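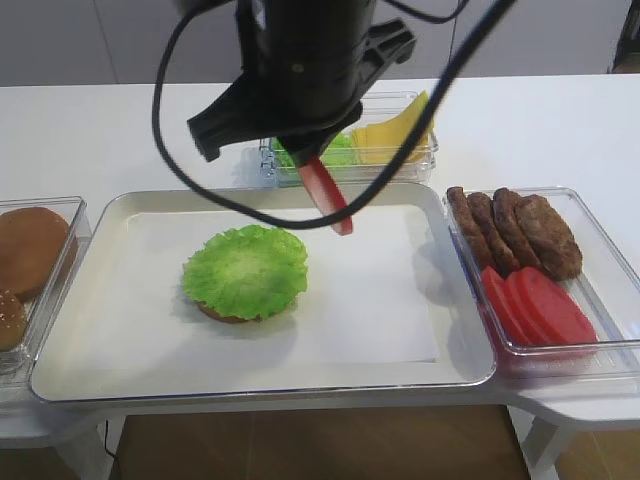
Halvorsen Folding Exhibit Wall

Most portable display walls are sold with a photo of a smiling person carrying one under an arm. We rent and sell this one, and it takes two people. Start there.

The Halvorsen is a hinged panel system for traveling exhibits, student shows and small museums that don't have a wall to spare. It comes from a workshop in Riltstead, and we have stocked it since March. The maker calls it "tool-free." You will want a rubber mallet for the hinge pins the first few times.

What you get
Six panels, hinge pins, feet, two end braces and a canvas carrying bag
Panel height: 100 inches
Wall length, fully open: 392 inches
Shipping weight: 363 pounds on one pallet
Surface: gray felt over a rigid core, both sides
Price: $686 per week to rent; call for purchase

Hanging work on it
Felt takes pins and hook tape well. The brochure says it will also hold "framed work of any size," and we don't believe it. We hung a heavy glazed frame on hook tape in our shop and found it on the floor the next morning. Anything under glass should go on the over-the-top rails, sold separately. Foam board, fabric and paper are fine.

The zigzag layout
Every catalog shows these walls in a neat zigzag with visitors flowing past. A zigzag stands up well. It also hides half the panels from anyone walking in the door, and if your exhibit tells a story in order, people will read it backward. Usa Chareonsuk, who designs shows for school lobbies, sets hers in a wide U with the opening toward the entrance. It needs both end braces and more floor than you'd think. Tape it out first.

Compared with the Kavano
The Kavano is lighter and goes up faster. It also sways when somebody leans on it, and somebody always leans on it. For a one-day event we would take the Kavano anyway. For a month in a library, no.

Lighting
The Buvunis clip light fits the top edge. Its box promises "gallery quality." It is a decent clip light with a short cord, so bring extensions.

Customer note
"The bag is useless, the wall is good. We moved it between four buildings and only lost one hinge pin." Liv Tveit

Spare pins ship free with a rental. The bag is not covered if it tears.

Page checked May 16, 2022. Rental prices don't include delivery.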